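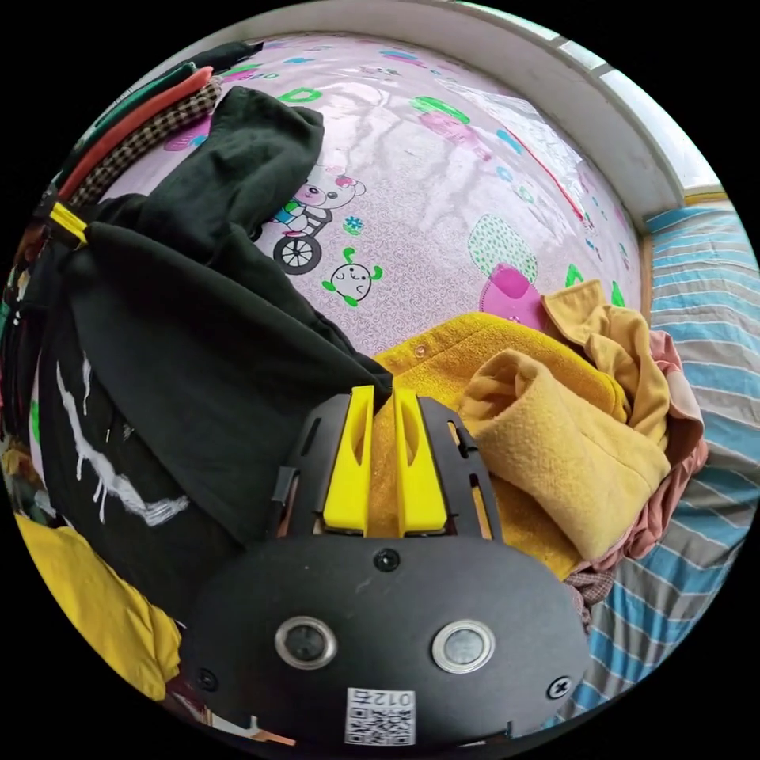
Trinidad Fajardo wrote to us in October that the hardest part of teaching an arm to handle clothes had been getting the demonstrations out of the lab. Her group had a leader arm bolted to a bench, so every shirt it learned from was a shirt on that bench. Most of the requests we get for the Breluvel hand unit start from the same problem.

Breluvel Hand Unit
Hand-held demonstration gripper for soft goods and household tasks
Made by Brarkton

Overview

The Breluvel is a two-finger gripper that a person holds and works directly. The operator picks up, drags, folds or places an item, and the unit records the motion of the hand, the opening of the fingers and the view from the front of the housing. The recording is then converted to a trajectory for an arm fitted with the matching robot-side gripper. No arm is needed while recording.

The hand unit and the robot-side gripper use the same fingers at the same spacing. A grasp that works in the hand can still be out of reach for a particular arm, so the conversion software checks each trajectory against the arm model and flags any segment the joints can't follow.

Main parts

Housing. Black, rounded at the rear. Two round lenses with silver rims are set into it side by side. The QR label sits between and below them and carries the unit number. Scan it at the start of each session so that the right calibration file is attached.

Finger frame. Black, slotted, fixed forward of the housing. The slots save weight and let the lenses see more of the work. Don't hang tools or cords from it.

Fingers. Bright yellow, tall, with an opening through each. The colour is used by the tracking software to find the fingers in the picture, including when they are partly buried in cloth. Yellow garments can be recorded, but switch on the secondary tracking mode first. It uses finger shape as well as colour and takes longer to process.

Trigger. Spring return, single speed. Finger opening follows trigger travel directly, with no motor in between, so the operator feels the cloth through the trigger.

Specifications

Recording: video from both lenses, hand pose, finger opening, time stamps
Maximum episode length: 300 seconds
File segment size: 1024 MB
Overall length, housing to fingertip: 141 mm
Storage: removable card
Power: internal pack, charged in the dock
Robot-side connection: adapter plate, ordered separately
Part number, hand unit with dock: 2644

Recording soft goods

Cloth is harder to demonstrate than rigid objects. It has no fixed shape, layers stick together, and the fingers hide the contact point at the moment that matters. The following settings and habits give usable data on beds, tables and sofas.

Set the episode to start with the fingers open and clear of the cloth. The software needs a short view of the starting state.

Approach at a moderate pace and close fully before lifting. A half-closed grip is recorded as it was made, and the arm will repeat it.

Grip edges, cuffs and hems where possible. If you need to pinch from the middle of a heap, push the fingertips down into the fold first, then close.

Keep mixed items in the work area. A set made only with single garments on a plain surface tends to fail on a real bed, where patterned sheets, dark jackets and folded stacks all sit in view together.

End the episode when the item is released. Carrying on into the next item joins two tasks under one label, and splitting them later is slow work.

Turn the wrist as you normally would. The view may tilt a long way between grasps - this is expected, and pose is recovered from the motion sensor as well as from the video.
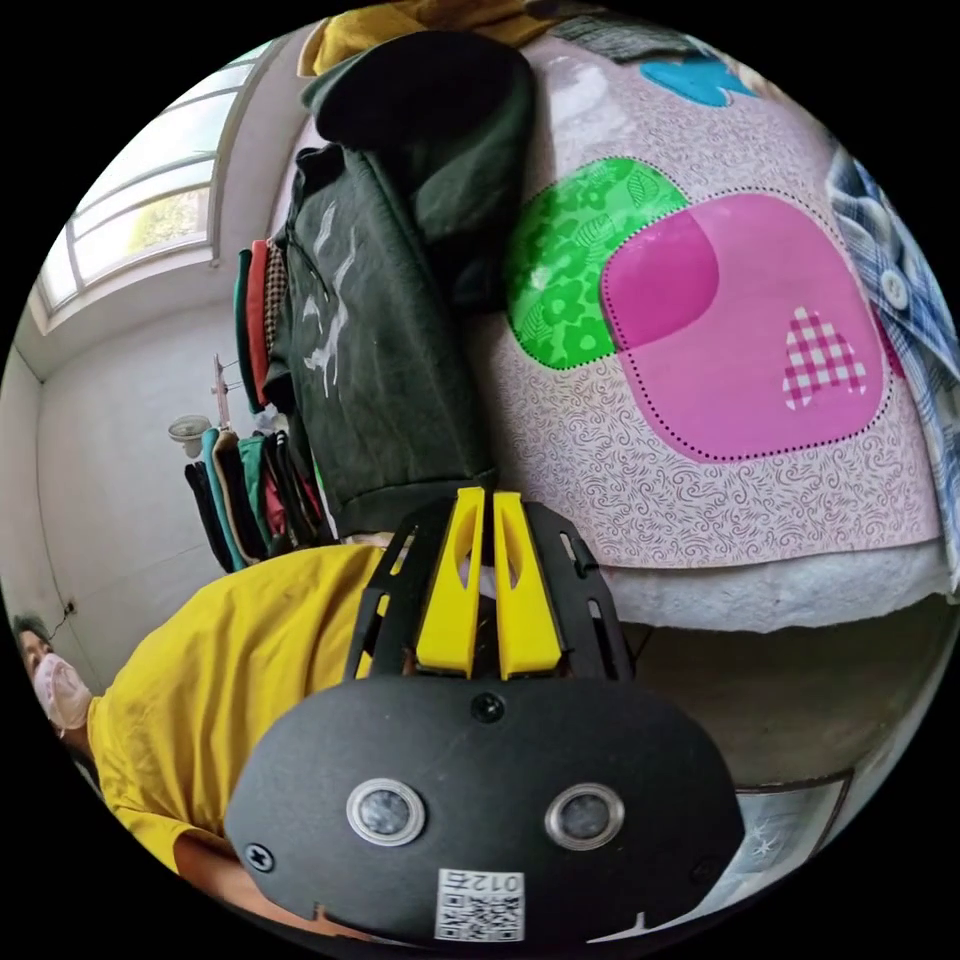 Taha Fawzy has asked whether a second person may be near the bed during recording, or whether those episodes should be thrown out. They can stay. People in view do not affect pose recovery as long as enough of the fixed surroundings can still be seen. Faces are another matter, and the export tool has a blur setting that is on by default. Get consent from anyone who may appear, with or without blur.

Room setup

Fixed features help. Window frames, wall fittings, furniture edges and printed sheets all give the software something to hold on to. A bare wall gives very little, so avoid long stretches with the lenses facing one.

Strong daylight from a window is acceptable. Exposure is locked for the length of each episode, so start with the lenses pointed at the work surface. If exposure locks on the window, the cloth will be too dark to use.

Clear a path around the bed. Operators watch the fingers and tend to catch their feet on whatever is on the floor.

From recording to robot

1. Dock the unit and copy the card.
2. Run the pose check. Episodes that fail are moved to a separate folder and are not deleted.
3. Label each episode by task and item.
4. Choose the arm model and run the reach check.
5. Export for training, or replay a single episode at reduced speed.

Replay on a live arm needs a second person at the stop button. Cloth under tension can pull other items with it, and a sleeve caught under a mattress will load the wrist sharply.

Remote control

The Skornow option links the hand unit to an arm in real time through the same pose data. It suits corrections, where the arm is doing the task by itself and a person takes over for one grasp. For building a set from nothing, recording by hand is quicker. Skornow needs a wired network at the arm end.

Supplied with the unit

Hand unit, dock, removable card, spare pair of yellow fingers, hex key, calibration board, wrist strap.

Not supplied: robot-side gripper, adapter plate, Skornow licence.

Care

Wipe the lenses with a dry cloth before each session. Lint collects at the rims when working with fleece. Check the housing screws monthly and tighten by hand only. Replace the fingers as a pair and recalibrate afterwards.

Orders and adapter drawings: contact Bouchra Hamdy at the Brarkton parts desk and quote the part number and arm model.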